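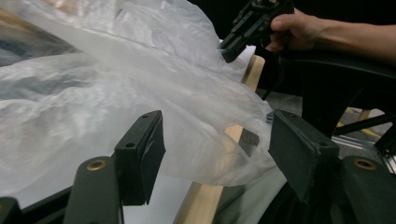

I'd been trying to pin down Bohumila Havlíček for a talk since last May, when a friend handed me a slice of her rye and I ate it standing up in a parking lot. She bakes under the name Stolomier, out of a narrow shop with one window, and she does not like the phone. So I went over there in the end, and she put me on a stool by the flour bins and kept working the whole time I asked her things.

"You can sit, but you can't lean," she told me. The bins roll.

She has been baking for 20 years, the last five of them on her own. Before that she worked nights at Matoušek, the big bakery out past the rail yard, where she shaped rolls and more rolls and then, for a change, rolls. I asked if she missed it. "I miss the people at four in the morning," she said. "Everybody is very truthful at four in the morning. I don't miss the rolls."

Her starter came from there, sort of. One of the older bakers kept a jar going at home and gave her a spoonful when she left. She calls it Ekow, after him (he was thrilled, apparently, and still asks how it's doing!). It lives in a crock with a plate on top and gets fed twice a day in summer and once in winter. I wanted some big secret about it and she wouldn't give me one.

"Flour and water. If it smells like nail polish, feed it. If it smells like yogurt, bake with it. People write to me with spreadsheets. I don't know what to tell them, I never had a spreadsheet." 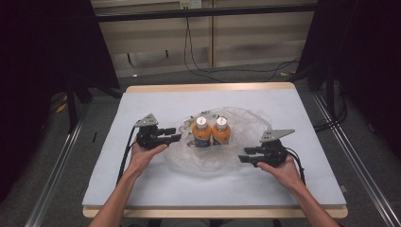
The rye is what most people come for, and it takes her two days. She scalds part of the flour the first evening, lets it sit under a towel, and mixes in the rest the next morning with caraway and a little dark honey. Then it goes in the pans and she leaves it alone, which she says is the hard part for beginners. I admitted I poke mine. She gave me a look.

"You poke it because you're bored. Go wash something."

We got onto the oven, and I'm glad we did, as she lit right up. It's a secondhand Prernlow deck oven that she bought from a pizza place going out of business, and it took five men and most of a Sunday suit to get it through the door. (One of them had come straight from a christening.) The left side runs hotter than the right, so she turns every loaf at the halfway mark, and she can tell you which side a loaf started on by looking at the bottom. I tested her on 10 of them and she got nine. She's still annoyed over the other one.

On her busiest day ever she sold 117 loaves and was out before lunch. I figured she'd be proud of it, but she made a face. "My hands hurt, I was rude to a man about change, and I had no bread for my own supper. I had crackers." She makes fewer now and closes when they're gone.

I asked what she'd want somebody to start with at home, and she said a plain white loaf, the same one, every week until you're sick of it. After that you can put walnuts in. She wrapped up an end of rye for me while she was saying it, and I'm sorry to report it didn't make it to my car.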